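Plenddale Neighborhood Garden Association
Minutes of the Winter General Meeting
Monday, December 8, 2025
Held in the upstairs room at the Villa, Orkville Road

Opening

The chair opened the meeting at seven and thanked everyone for coming out on such a raw evening, with a special welcome to the new plot holders from the lower field. Apologies were received from the two members who look after the compost bays. The minutes of the August meeting were read and accepted, with one correction: the hose that went missing was the long green one from the top gate, and it has since been found behind the bean poles.

Money

The balance now stands at $2,916, up from $2,895 in August. Members had hoped for a bigger jump after the plant sale, but the water bill came in the same week and swallowed most of it. There was a friendly and rather long discussion of whether tomato seedlings had been priced too low. Several members felt that people come to us for the bargain and stay for the conversation, and that we shouldn't tinker with it. It was agreed to keep seedlings at $2 each and to ask a little more for the hanging baskets, which sold out before ten in the morning.

Plots and waiting list

All 54 plots are taken for the coming year, and renewal letters will go out after the holidays. Anyone who finds a full plot too much is warmly encouraged to share with a neighbor — it worked beautifully along the east fence this summer, and we all ate better squash for it. Members were asked to clear dead vines before the ground freezes hard and to take their stakes and netting home or label them in the shed.

Water and paths

The supply will be shut off this weekend and the taps left open to drain. Please don't close them again, even if they look wrong to you. The path by the Gadum Street gate is still soft after the fall rains, and a load of wood chips has been offered by a tree crew working nearby. The chair will call them back and find out whether they can tip it inside the gate this time, as last year's pile blocked the sidewalk and we had a fairly stern note about it.

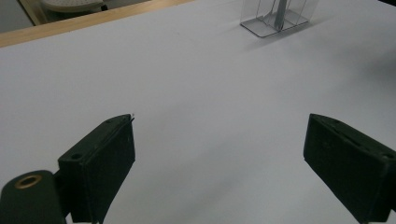
Seed swap

The seed swap will be held in this same room in the new year, with the date to be posted on the shed door. Members talked over how to lay out the packets, and the general feeling was for vegetables along the window side and flowers by the door, with beans getting a table to themselves. Please write the variety and the year on every envelope. Soup will be served again, and offers of bread would be very gratefully received.

Any other business

A member asked whether dogs on leashes may come into the garden. The rule remains yes on the paths and no in the beds. Another asked for a second wheelbarrow, and it was agreed to look for a good used one before buying new.

The meeting closed at twenty past eight, and most people stayed on for tea and the last of the apple cake. The next general meeting will be in the spring, at the Villa as usual.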